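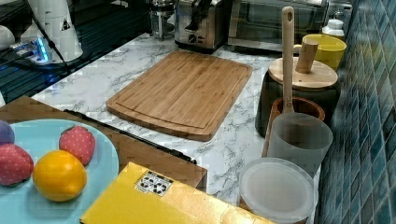 How long does a person need to learn to cook for other people?

For Kobina Frimpong it took 12 years, and he says that the first three were mostly onions. He learned in the kitchen of a ferry, later in a school, and since five years he teaches an evening course for adults in Brokmont, in two rooms above the old post office. The course is called Kyei, after the street where his grandmother had her food stall.

I met him in September, at four in the afternoon, when he was writing the shopping list for the evening. He did not stop writing when I came in, but he pushed a chair in my direction with his foot.

"I am listening," he said. "Only the fish man closes at five."

The people who come to him are between 35 and 78 years old. Many of them are newly alone, after a divorce or a death, and some have cooked for a family during half of their life and do not know how to make a small portion. Frimpong finds this second group more difficult to teach.

"A person who knows nothing, he does what I tell him," he said. "But a woman who made soup for seven people every Sunday, she has the big pot in her arm. Her hand takes six carrots. I tell her two, and she looks at me like I am stealing from her."

I asked if this is a sad course. He thought about it for a while.

"The first evening is quiet. They look at their shoes, they read the recipe many times. On the second evening somebody burns something, and then they begin to talk."

He does not give out printed recipes anymore. In the beginning he had a folder of 148 pages, which he wrote himself over one winter, and he was proud of it. Then he noticed that the students were reading when they should be smelling. Now he writes on the wall, on a big sheet of brown paper, and only the amounts. The rest he says aloud, and who wants to keep it must write it down with own words. One student writes everything in the form of letters to her sister. Frimpong has read one of them and he says it was the best description of fried plantain he knows.

The ferry he speaks about with less warmth. The boat was the Sunisance, and it carried trucks and their drivers during the night. The kitchen had no window. He was twenty years old and peeled vegetables from ten in the evening until the harbor.

"The cook there did not explain," he said. "He took the knife from my hand, he did it one time, he gave the knife back. I hated this. Today I do the same thing, but I ask before I take the knife."

We came to talk about money, because I had heard the course was almost closed last year. The rent went up, and the gas also. Frimpong does not like this subject. He told me that a furniture company in the town, Grunavum, now pays about a third of the rent, and in exchange he cooks their summer lunch. He described this lunch for a long time, mainly the rice, which must be carried across a parking lot in closed pots and which is in his opinion never as good on the other side.

"It is fine rice," he said. "But I know how it was before the parking lot."

What do his students cook at home, when the course is over? He does not ask them, although some of them write to him. One man sends a message each time he makes the peanut soup, always with the same two words — "again good." Another student, a retired bus driver, comes back every autumn and pays for the same course a new time. Frimpong offered him the advanced group, and the man refused it. He said he likes to begin.

At half past four Frimpong put on his jacket. He had still two things missing on the list and he asked me what I think about fennel. I said that I don't like it very much. He wrote it down anyway, with a line under it, and said I should stay and try it with lemon and salt, cut very thin.

I stayed. The students arrived shortly before six and hung their coats on the back of the door, one over the other, until the door did not close. The fennel was better than I expected, and I took a second portion. My own slices were too thick, and Frimpong asked me if he may take the knife.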